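# Book stacking (household)

Book stacking is the habit of keeping books lying flat, one on top of another, instead of standing them upright on a shelf. It is probably as old as the bound book itself, and most homes have at least one stack somewhere, on a desk, a nightstand or the end of the dining table.

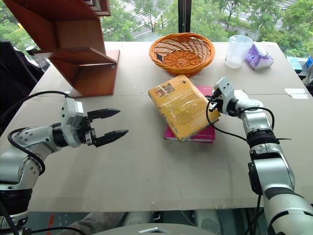

A stack usually begins with the widest book at the bottom, and thick paperbacks go nearer the top, where they are easy to lift off. Hardcovers will put up with a good deal of weight, but a soft cover left under a tall pile for a whole winter may take on a curve that is slow to come out again (a few weeks under a flat board generally helps).

## Covered books

Books wrapped in clear plastic, as many libraries and careful families like to do, behave a little differently. The plastic keeps fingerprints and coffee rings off the cover, and it also makes the book slippery, so a pile made up entirely of covered books is best kept low. In her household guide *The Datow Shelf*, Odette Pichon recommends alternating covered and uncovered books, and she devotes 3 very affectionate pages to the subject.

## Regional habits

In the town of Ulden, the reading room lays its returned books flat on long tables each October, and readers are welcome to browse the piles before anything goes back to the shelves. The custom was started by the librarian Dušan Trnka, who looked after a collection of 3,405 volumes and felt, quite sensibly, that people choose more adventurously when they can see a whole cover and not only a spine.

## See also

- Bookends
- Library binding
- Nightstand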